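3.2 Task board and parts

The board was made to be cheap to copy. Members of the Stesadville workshop who wanted to try the task at home needed to be able to cut and print their own, so the layout uses a white surface with outlined regions and a small set of blue parts. Parts were printed on the workshop's Plamwood machine from one spool, which kept the color the same across batches. Campos drew the first version of the outlines in May. Robles redrew them after the first printed pegs came out oversized and would not seat without force.

Regions are kept apart on the board so that a hand working on one does not sweep over the next. The table top is dark and matte, and a black curtain hangs behind it. With a light wall behind the table, our part detector had often lost the upper edge of the board.
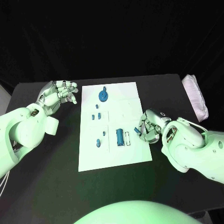 Figure 1. Board and blue parts between the two arms. The right hand holds a small peg.

Both arms end in multi-fingered hands. We had planned to use simple two-jaw grippers and had already built a pair, but they could not turn a small peg without setting it down first. The hands were slower to set up. Oei wrote the finger calibration routine, which takes 20 minutes and has to be run again whenever a fingertip is replaced. Wiring inside the arms can be reached through openings near the joints, and most of the repairs during the project were made there with the arm left mounted.

3.3 Procedure

Each trial began with the arms clear of the board and the parts set out by hand. The operator chose a part and a target from a list, and the Prokopenko planner assigned the move to one arm. The other arm was told to hold its position outside a keep-out region drawn around the moving hand. A trial ended when the part was released in its target, when it was dropped, or when the time limit ran out. Dropped parts were put back by the operator and the attempt was logged as a failure, whatever the cause.

We logged 1742 trials. The planned number was 2000, and the difference is due to a worn wrist bearing that took the left arm out of service until a new one could be turned on the shop lathe. 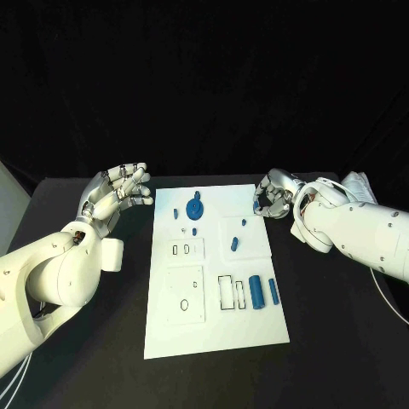

Figure 2. Left hand open and right hand closed over the upper right of the board. Two upright cylinders stand beside the rectangular outlines.

Cylinders were easier to grasp when standing than when lying down. For a part lying at an angle, the planner had to find its long axis before choosing a wrist pose, and small errors in that estimate moved the fingers off center. Manzano added a second look from closer in, which cost up to 3 seconds per grasp. We kept it for lying parts only.

3.4 Lighting

The workshop is shared, and other groups change the lights to suit their own work. We therefore ran part of the set under colored light to see whether the detector could be used without asking for the room. Under magenta light the white surfaces take on a strong tint, and the thresholds chosen under white light no longer applied. Bravo replaced the fixed thresholds with a short white-balance step, using a blank patch of the board as the reference.
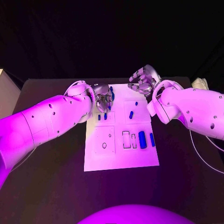 Figure 3. Arms and board under magenta-purple light, with a small blue part held in the left hand.

The white-balance step is run once at the start of a session and again on request. It fails if a hand covers the reference patch, so the software asks the operator to confirm that the patch is clear. The code and the outline drawings are in the Plillov archive kept by the workshop. Results for each part are given in Section 4.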